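A Day Out at the Etelham Spring Water Works

Tue 29 January

I have wanted to see inside the Etelham works ever since we moved to the valley, and this winter they finally opened the doors for a day! Tickets were free but limited to 222 people, and I was at the gate 17 minutes early with a thermos of coffee and very cold feet.

Etelham sits at the end of the Prikeck road, where the hills close in and the bus turns around. The main building is long and low, brick on the downhill side and plain concrete on the other, and from the parking lot you would never guess there was a spring under it. You go through a side door, hand in your coat, put on a hair net and a pair of blue shoe covers, and then you start down the stairs.

The spring room was my favorite part by a mile. It is chilly and dim and smells like wet stone, and the water comes up into a tiled basin so clear that I misjudged the depth completely (I would have said knee deep, and it is well over my head). Our guide let us stand there for a good while without talking, and you could hear it moving. She told us the flow hardly changes between a dry October and the snowmelt, and that the rain feeding it fell on the Skararau plateau years ago. I loved that.

From there a steel pipe takes the water up to the filter hall, and we followed it. The filters are beds of sand and gravel in tall tanks with little round windows, and you can look in and see the layers. One tank was being rinsed backward while we watched, and the sand lifted and rolled like soup coming to a boil. A boy in our group asked to see it again and they did it again!

The bottling hall was loud. We stood on a walkway behind glass while the line ran below us — rinse, fill, cap, label, crate. They fill 1,808 crates on a normal shift, all of it in returnable glass. The returned bottles come in at the far end, and there is a whole corner just for the ones with stubborn labels. I could have watched the capping wheel all afternoon.

Lunch was in the canteen: bean soup, dark bread and a slice of apple cake for more than I expected to pay, but the soup was very good and the portions were huge. Get there before noon if you want a seat by the window.

After lunch came the tasting. Water from three sources was on offer: Etelham's own, one from Skararau and one from Pattinasarany, which is the hard, chalky one people either love or leave in the glass. I went in sure that water was water and came out with opinions. Etelham is soft and almost sweet, Skararau is a little sharper, and Pattinasarany has a mineral edge that lingers — my husband asked for seconds.
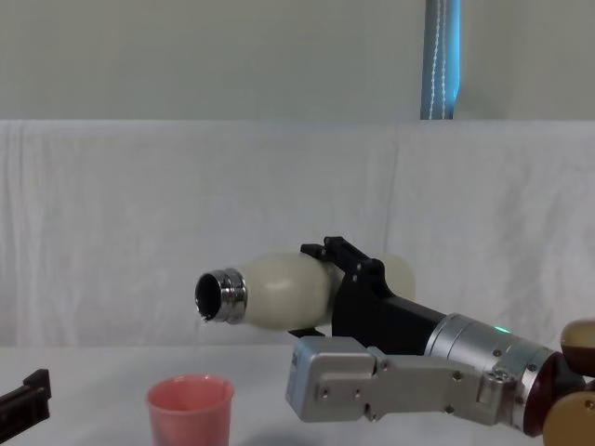 A trickle of water above a pink cup.

The shop is by the exit. I bought a crate to take home and a tea towel with the old works printed on it, and then waited 18 minutes for the bus back to Prikeck in the last of the sun. They are planning another open day in October, with the upper reservoir included if the path is dry enough. Wear a warm sweater for the spring room and shoes with some grip, the stairs down are steep.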